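Why I have stopped buying the biggest television I can afford

Jul 11, 2023
By Sidra Soomro

We use cookies to remember your preferences and to see which articles people read. You can change your settings at any time.

When our old set finally gave up in January, I did what I have always done, and what my father did before me. I measured the alcove, decided how much I could bear to spend, and set off for the shop in Stutdale meaning to come home with the largest screen those two numbers would allow. I came home instead with a 40-inch set, a fair bit smaller than the one it replaced, and I have been having the same argument with friends ever since.

The argument goes like this. Screens are cheap now, cheaper per inch than they have ever been, so why on earth would you buy a small one? And I do see the sense in it. My brother-in-law Murali Shetty has a thing in his front room in Cilton that you could park a bicycle behind, and when there's cricket on I'm the first to invite myself round. It's glorious! But he will admit, if you catch him between overs, that the evening news on it looks dreadful, and that anything older than his children looks as if it were filmed through a damp sock.

That is really my whole point. Most of what we watch in our house isn't made for a huge screen. It's repeats, quiz programmes, old detective serials and the local news, and a big panel has to stretch all of that to fit. The cleverer sets make a decent go of it, the cheaper ones don't, and the money you spend on inches is money you haven't spent on the part that does the stretching. For £1177 I could have had an enormous Drudano with a rather ordinary picture. For less than that I had a modest Khattak with a lovely one, and enough left over for a proper speaker to sit underneath it.

The speaker matters more than I can easily say. Every set I looked at that morning was as thin as a tea tray, and most of them sounded like one too. I'm not especially fussy about sound, but I am tired of turning the volume up to 39 for the whispering and then diving for the remote when somebody fires a gun.
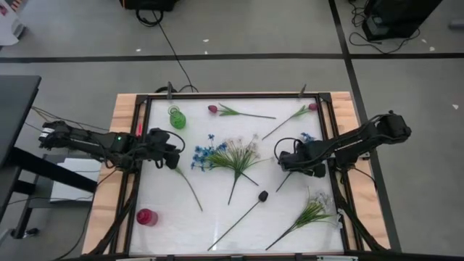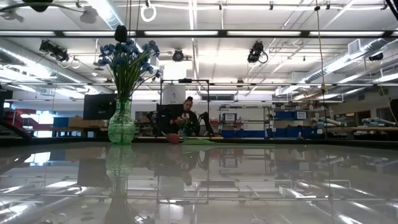
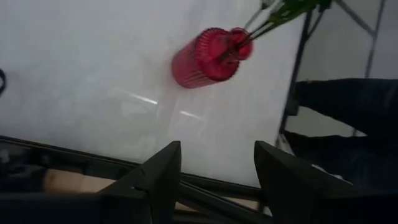

Then there is the matter of living with the thing when it's switched off, and for most of the day it is. A very large black rectangle takes charge of a room. The chairs all turn to face it, the lamp has to move because of the glare, and before long you are sitting in a small cinema that happens to have a fireplace. I like a sitting room where people can look at one another, and where the television is in the corner, waiting to be asked.

I know this won't suit everybody. If you watch films most nights, or play games, or sit a long way back, then by all means go large and enjoy it. All I would ask is that you take something you really watch along to the shop — a scruffy old episode of something, say — and have them play it on the big one and the small one, one after the other. The chap who served me was a little surprised by the request, but he found the right lead and left me to it, and I stood there for a whole episode with my coat on.

Last updated: 111 days after our most recent television buying guide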